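Niltora Notes: shared workshop news
Last updated: Mar 6, 2020
2 min read

Bench two has been taken over by cloth, and I couldn't be happier! The Gretby build is a pair of hand-held grippers, both black, both cabled, and you work them one in each hand like a couple of chunky power tools. Marisol Lozano has been running the practice sessions with a white wire stand on the table and a lot of dark clothing.
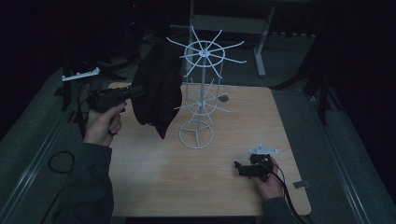
Why fabric?

Blocks are easy. Fleece bunches, sags and slides off in whatever direction it likes, so every grip is a small surprise (the fun kind, mostly). The metal brackets on the fingers are scuffed already and I love them for it.

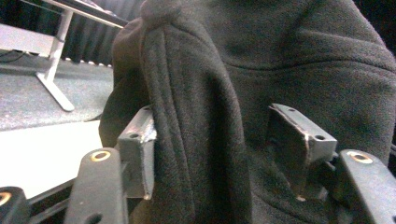

Daithí Corrigan would still like to see softer pads on the fingers, and thinks bare metal will snag a loose knit sooner or later. Fair point – it's on the list for the next version.

The linkage arms have brass bushings at the joints, and a narrow, pinched fold goes right into the gap between the arms.
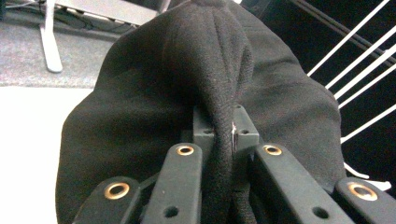

Fingers and spares

There's more than one style of finger on the bench now. The dark block type has flat faces and screw holes along the top, so you can get at everything with a small driver. 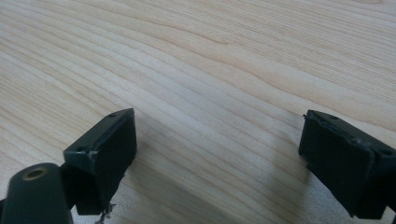 We'd like to have four sets ready by August, and anyone who can print or drill is welcome to join in. Bring an old jacket!

Comments (2)

Hakim Pasaribu: Count me in for drilling. Do you have the bushings already or should I order?

Slamet Raju: Please try a wool sweater next, I have one to donate.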